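Lellside Home Start: progress report to the Conus Fund
Tue 15 October
Reporting period: March to the end of last month
Prepared by the Lellside project office

Where we have got to

We are really pleased with how this half of the year has gone, and there is plenty to tell you. Your grant pays for the practical side of Home Start: getting into people's homes with them, sorting what has piled up, cleaning what needs cleaning and leaving behind a routine that the household can keep going without us. Since March we have worked with 103 households across the Lellside and Landry areas. We had planned for fewer than that at this point, and the waiting list is still moving.

Most visits last a morning. We start with whichever surface the household uses most, usually the table, and we bring everything to it that has no proper place. Then we sort. Rubbish goes straight in the bin, cleaning products go to one side, food goes back to the kitchen, and anything made of paper is put in a tray to be looked at with a cup of tea afterwards. It is simple work and people enjoy it far more than they expect to. Several have told us they carried on into the evening after we had gone home.

Cleaning products

In our last report we said that washing machines were the job most often left undone. They still are! Households keep the worktops and floors clean and forget that the machine itself needs a turn. We now ask about it on every first visit, and we look at whatever cleaner is already in the home before we give out anything new. Quite often there is a full bottle at the back of a cupboard that was bought with good intentions.

A fair number of the households we visit buy from shops where the labels are mostly in Chinese, and our home workers don't all read Chinese. We have started a label book for this. Each page has the product, what it is for, how much to use and anything to keep it away from, in both languages. The book has 50 pages so far and we have had lovely help from the families themselves in checking the wording.
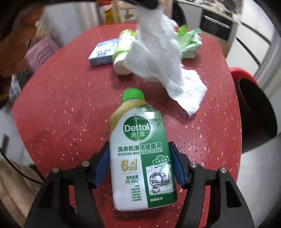
Washing machine cleaner on the table.

The label book has had one benefit we didn't plan for. Going through it together gives everybody something to do in the first ten minutes, when a visit can feel a bit stiff. People correct our pronunciation, we all have a laugh, and by the time we get to the sorting the ice is well and truly broken.

We spent less than expected on cleaning products as a result of using up what people already have. The underspend on this line is £200 and we would like to talk to you about it below.

Sorting at the table

The table method was a trial when you first funded us and it is now how we do every visit. We tried working room by room in the early weeks, but people got tired and lost heart before there was anything to show for it. With the table, the whole household can stand round and see the pile get smaller. Children are especially good at it. They are ruthless about packaging.

We have learnt a few things along the way:

Bring the bin to the table before anything else. Walking back and forth to the kitchen with each wrapper doubles the time.

Keep carrier bags until last. They are nearly always wanted for something, and half of them get used before the morning is over.

Stand bottles up as you find them and check the caps.

Fruit netting, tissues and empty wrappers hide smaller things underneath. Lift them off first.

Boxes should be opened and looked into, even when everybody is sure they are empty.

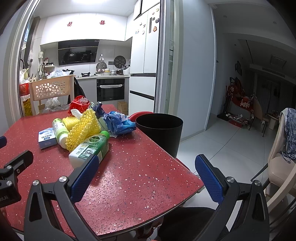

A box, bottles, bags and fruit netting on the table, with the bin alongside and the kitchen through the glass doorway.

Kitchens come next after the table. Here our home workers mostly follow the household's lead, as people have strong feelings about where a pan should live and we are not there to argue. What we do offer is a short list of jobs that make the biggest difference: wipe down the range hood, clear the fridge door shelves, flatten any cardboard boxes that are standing on the floor, and leave one stretch of worktop free for cooking. We left a printed copy of the list with each household and have had to order a second batch, bringing the total printed to 700. The extra copies are going to the two health centres and the library in Landry, where they have been snapped up.

What people have told us

We ring each household four weeks after the last visit. We ask three questions: is the table still in use as a table, has the washing machine been cleaned, and is there anything you would like us to come back for. The answers have been very encouraging. Most people say yes to the first, and those who say no are usually cheerful about it and tell us what has landed there since. The washing machine question gets more mixed replies, and we are going to add a reminder card to the pack.

One comment we want to pass on came from a grandmother in Landry, who said that she had stopped eating her lunch standing up. We have put that one on the office wall.

What has been harder

Saturday visits have been difficult to staff. We have two home workers who can do them and both were away for part of the summer, so eight visits were moved. All of them have now taken place. We have changed the rota so that the same thing won't happen over the winter break.

Storage is the other one. Our cupboard at the Teditz building is full, and the boxes of gloves and bin liners are living in the corridor. We have asked for a second cupboard and been told we can probably have one in the new year.

Money

Spending is on track overall. Staff time and travel are both within budget. Printing has gone over slightly because of the second batch of lists, and cleaning products are under, as explained above. We would like your agreement to move the £200 into printing, which would cover the extra copies and a first proper run of the label book.

Next six months

We will carry on with visits at the present pace, finish the laundry pages of the label book and start on the kitchen ones. We also want to try a follow-up morning for households who would like to do a second room. Eleven have asked already, so we don't think we will be short of takers.

You would be very welcome to join us on a visit, with the household's permission. Please ring the office and we will find a morning that suits.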